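Speed limits and floor markings for a small tabletop arm in a shared office?
Posted by sadon_bench, July 6, 2024

We have one small arm on a desk in an open office. It picks up light things and puts them down again. Our safety person wants a written rule for top speed while people are near the desk, plus some kind of marked zone. The vendor default is 600 mm/s. Is there a number most places use, and do we need tape on the floor if the arm can't reach past the table? Two people share the setup and they don't agree.

mornia_k
250 is the number you'll hear most, it's the usual cap for manual mode with the pendant in your hand. Just use that. Tape is cheap so put tape.

Itley Workshop
The 250 mm/s figure is for manual reduced speed and doesn't automatically cover a program running by itself with people walking past. For that you need a risk assessment for your arm, your gripper and your parts. Ours came out at 245 mm/s with anyone inside the marked area, and we wrote down how we got there. The gripper counts too - a slow arm with pointed fingers can still hurt a hand.

For the zone, mark the reach of the arm plus whatever it is holding. On a desk we put the line on the tabletop and keep chairs outside it. The stop button goes where you can hit it without leaning across the arm. We test it every 8 hours of running and sign the sheet.
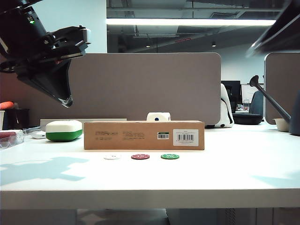
Housekeeping needs its own line in your rules, and most people leave it out. List what the task uses and clear the rest before you enable the arm. Small flat parts like poker chips can lie in front of the gripper if they're what you are picking, but a long cardboard box standing behind them is an obstacle and should be in the program as one. Keep cups and a watering can off the table altogether. Liquids go on another desk, full or empty. We added that rule in November and the Sharifi cell next door copied it word for word.

sadon_bench
Thanks, I'll drop the default to 245 for now and start on the assessment. Still not sure about the tape.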